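Folding on the comic strip bed

Saturday, April 3, 2021

So I've been putting off the laundry post for weeks, mostly on account of putting off the laundry. But the sun came out this morning, I had coffee in me, and I finally dumped the whole lot on the bed in the spare room and got going. If you only come here for the recipes, skip this one! Soup next week, I promise.

A bit of background for the newer people. I used to fold standing up at the kitchen counter, which is too narrow and usually has toast crumbs on it. Then we moved, and the new place has this back bedroom with a good high bed in it, and I started folding there just to have the space. My back was so much happier that I never went back to the counter. My cousin thinks folding on a bed is cheating (she has an actual folding table, she bought it from Wukitz and won't stop talking about it) but she also irons pillowcases, so we're different people.

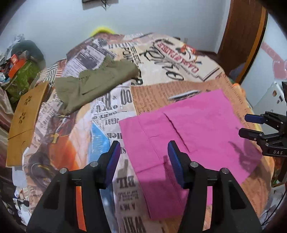
T-shirts are where I always start. They're the bulk of the pile and they're quick, and once they're out of the way I feel like I've accomplished something even if I quit right there. I spread each one out as flat as I can get it before I make a single fold, the way the bright pink piece of fabric is spread over the bedspread, and I let the olive green stuff sit in a crumpled lump off to the side until its turn comes. I know some people sort by color first, or by person. I grab whatever's on top. The only thing I'm strict about is smoothing with the flat of my hand from the middle out to the edges, and I go over it twice if the fabric is one of those thin ones that likes to bubble up.

And yes, the newspaper bedspread! I get asked about it every time I mention that room. It's got comics and columns of print all over it, and when I first put it on the bed I thought I'd be sick of it in a month. I'm not. I have caught myself trying to read it with a sock in each hand. The one downside is that it's so busy that anything small and dark just vanishes on it. I lost a black hair tie on there in March and found it with my bare foot four days later.

Okay, the fold itself. For years I did the plain half-and-half thing, sleeves in, bottom up to the top, done, stack it. They looked fine and then the whole stack would slump over in the drawer the first time I pulled one from the middle. Then I came across a long comment by a reader, Silviu Hodoroagă, under my closet post, explaining how he does his in thirds. You bring one side in to the middle, fold the sleeve back on itself, do the same on the other side so you've got a long strip, and then go up in thirds from the hem. It makes a chunky little packet that stands up by itself. I tried it on one shirt and then unfolded an entire drawer to redo it. That was a whole evening gone, but I regret nothing. 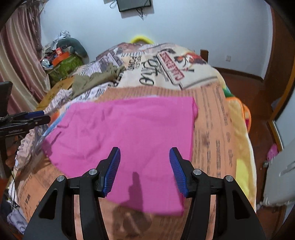
Where it falls apart for me is anything with a hood, or anything stretchy that won't keep a crease. Those I roll. Roll from the collar down, not too tight, and tuck them along the back of the drawer. I've seen people fold the hood into a pocket and stuff the rest inside it, and it does look cute, but then you have to wear a hoodie with a hood that looks like a raisin.

Drawers, quickly, as a couple of you wanted to know. Mine is the bottom half of an old Rudura dresser, and the dividers are shoebox lids. I meant to buy proper ones. I had a set in my cart for a good while and then I looked at the total and closed the tab. The lids are holding up great, apart from one that got a coffee ring on it before it ever met a T-shirt.

I still have the towels to do, and the fitted sheet, which I'm going to ball up and shove in the closet like always. If any of you has a fitted sheet method that works for a person with short arms, put it in the comments. I'll try it on the blue one first!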